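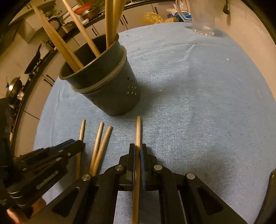

Figure 1. A chopstick gripped upright, with the second gripper coming in from the left.

Coursework > Robotics Practice > Project Reports > Written Rules for Home Recording

August
Ailbhe Mac an tSaoi, Busden College

Do the rules do anything?

My project was supposed to show that following a written code of practice makes hand-held gripper recordings better. I am not sure it shows that. What I can say with more confidence is that the code we were given is hard to follow, and in places hard to disobey, which is a different problem.

The code is the Gramgate Home Recording Guide. It has 36 rules. I picked chopstick sorting in a family kitchen as the task and went through the guide asking one question of each rule: could a second person, looking only at the recording, tell whether it had been kept? Only 11 passed. The others use words like "suitable," "natural" and "where practical." A rule that says the lighting must be suitable will be kept by everyone who reads it, including people working in the dark.

I had help from two other students. We each marked the same 15 recordings against those 11 rules without talking to each other. We all agreed on 8 of the recordings. My supervisor thought this was a decent result. I don't, considering these were the rules I had already picked out as the clear ones.

The grip rule

Rule 4 says the object must be "held securely and centrally between the pads before transfer." In Figure 1 the stick is between the two blue pads and stands upright, so all three of us marked it as kept. But how would we have marked a failure? A thin stick can look fine in a still and be slipping the whole time. The rule also doesn't say where along the object to hold it, and for a long, thin thing that matters far more than being central. I would replace it with two rules, one about which part of the object is held and one about how long it has to stay put. Both can be checked with a pause button.

The same rule says nothing about the objects you are not holding. When sticks are lying close together at different slants, as two of the loose ones are in Figure 1, it is easy to nudge a neighbor. One marker counted any contact with a neighbor as a fault. The other said it was none of the guide's business. I think they were both reading it properly.

The clear surface rule

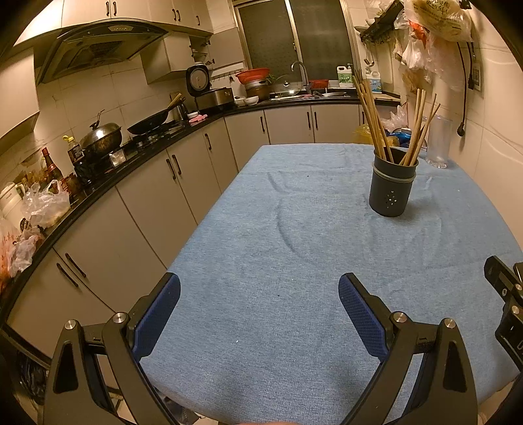 Figure 2. Gripper open over the table, holder on the far side.

Most of our arguments were over Rule 9, which asks for "a clear, flat work surface, free of unrelated items." The person who wrote it must have had a lab bench in mind. Kitchens are full of unrelated items, and the guide never says where the work surface stops. Take Figure 2. The near part of the cloth has a crumb and some wrinkles on it and not much else, so one marker passed it. Another failed it for the long curved crease near the middle, which is fair if "flat" means flat. The third looked past the table at the bags beyond the far edge and wanted those counted too. That is three readings of one line. If the bags count, then presumably so do the pans and the rice cooker, and we might as well say no recording in kitchens.

I also doubt the rule is a good idea even when it is clear. The guide's introduction says the point of home recording is to get the mess of real homes. Rule 9 then tells you to take the mess away. I wrote to ask which one wins and was told to use my judgment, and my judgment is exactly what I was hoping to leave out of it.

People in view

Rule 22 says "no identifying parts of the operator." Part of a hand can be seen in Figure 1, and there is a thin bit of skin at the bottom of Figure 2. Neither tells me who anyone is. Heydari, the checking script our department uses, flags every patch of skin regardless, and Gendetti, the older one, flags only faces. Both claim to follow the rule as written. I would want it to say faces, names and papers, and stop there.

What I would hand in instead

A single page. Every line should be something that can be seen or timed, with a sample still for a pass and another for a fail. Anything with "suitable" in it goes into a separate page of advice, so that it can't be ticked off.

I did not get to test that page. It may turn out that three people disagree over it just as often, and with only three markers I would be slow to believe the result either way.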